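Home & Interiors | Research | Textiles and Storage

3.2 Where clothing rests between uses

The second part of the study looked at the places where clothing is put down between being worn, washed and stored. In the interviews, most householders named the wardrobe or a chest of drawers first when asked where their clothes were kept. The room visits gave a less tidy answer. Of the 53 rooms in the sample, 46 had at least one garment lying or hanging somewhere other than inside closed storage, and in 41 of those the bed was one of the surfaces used.

We sorted these places into closed storage (drawers, cupboards, wardrobes), open hanging (racks, hooks, door backs, rails) and flat surfaces (beds, chairs, sills and the tops of low furniture). The division is a simple one and it leaves some cases in doubt. A towel laid over the top of a cabinet, for instance, is both hanging and lying flat. We coded such items as open hanging where any part of the cloth fell below the edge of the furniture, and as flat surface in all other cases. Two coders worked through the room records separately and settled their differences afterwards by going back to the notes.

The bed had a particular part in the sequence. It is the largest clear surface in most bedrooms, it stands at a useful height, and its cover is usually clean enough for clean clothes to be laid on it. Several householders said they would not fold on a bed that had not been made. Others folded on whatever was there, bare sheet or blanket, and moved the pile when they needed to sleep. The pattern of the cover also mattered more than we had expected. Dark garments were harder to pick out on busy or striped covers, and small dark items such as socks were sometimes missed until the end of the job.

Figure 2 comes from a bedroom in which all three kinds of place were present. A white cabinet with two drawers above two doors provided the closed storage, and a black metal rack with curved hooks stood next to it. Textiles were also draped at the cabinet itself, so that a piece of closed storage was doing the work of an open one. 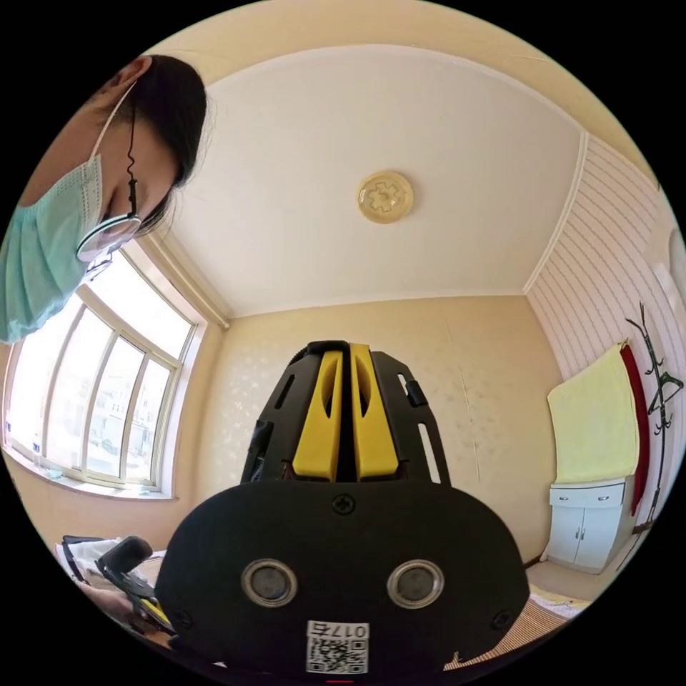
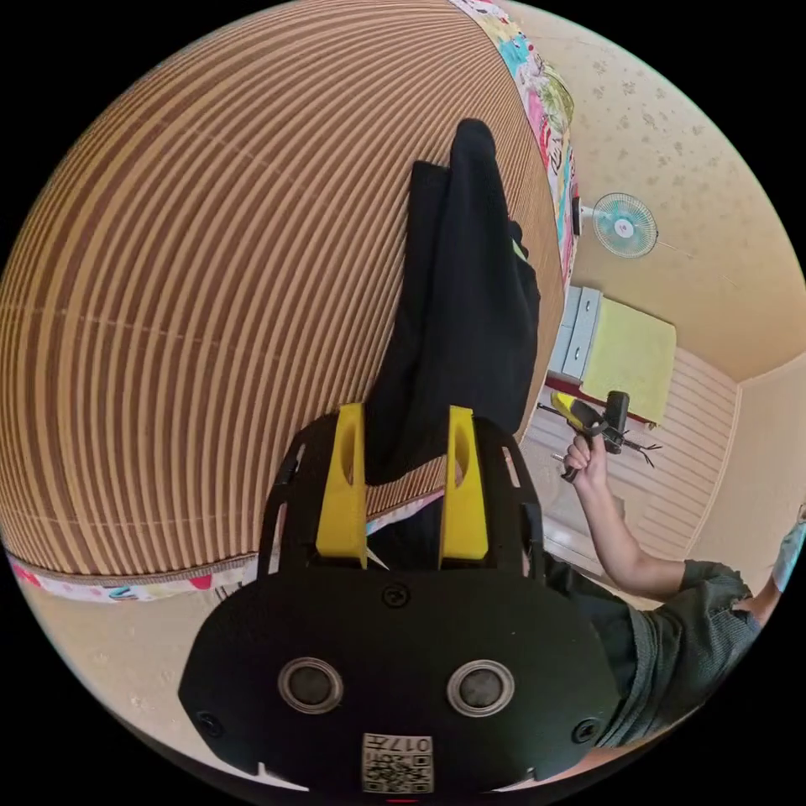 Figure 2. One bedroom from the sample. First picture: cabinet, draped textiles and metal coat rack along the striped wall. Second picture: a black garment held over the striped bed covering.

Does it matter whether clothes are folded on the bed or at the cabinet?

For the quality of the fold, very little. A flat, clear surface wide enough for the garment laid open is all that is needed, and the top of a low cabinet will do for most shirts and children's clothes. The difference lies in what happens next. Piles made on the bed have to be moved before night, and they tend to be put away the same day. Piles made on furniture can stay where they are, and in our interviews these were the ones most often described as forgotten.

Open hanging was used mostly for items that were neither fresh from the wash nor ready to be washed again. Householders had their own words for this state – "half-worn", "good for tomorrow", "the Nana pile" in one home, where such clothes had always been left for a grandmother to sort. Racks with several hooks filled up from the side nearest the door. Clothes hangers were often left on them with nothing on, which took up hooks and pushed further garments on to the bed or a chair.

Bansal's scheme for household textiles treats the drawer as the end point of the laundry cycle and everything before it as delay. Our records do not support so strict a reading. Roughly half of the garments found outside closed storage had been put there on purpose, by people who meant to wear them again soon and saw no use in shutting them away. For these, the rack or the end of the bed was the proper place, and we have coded them as stored in the analysis that follows.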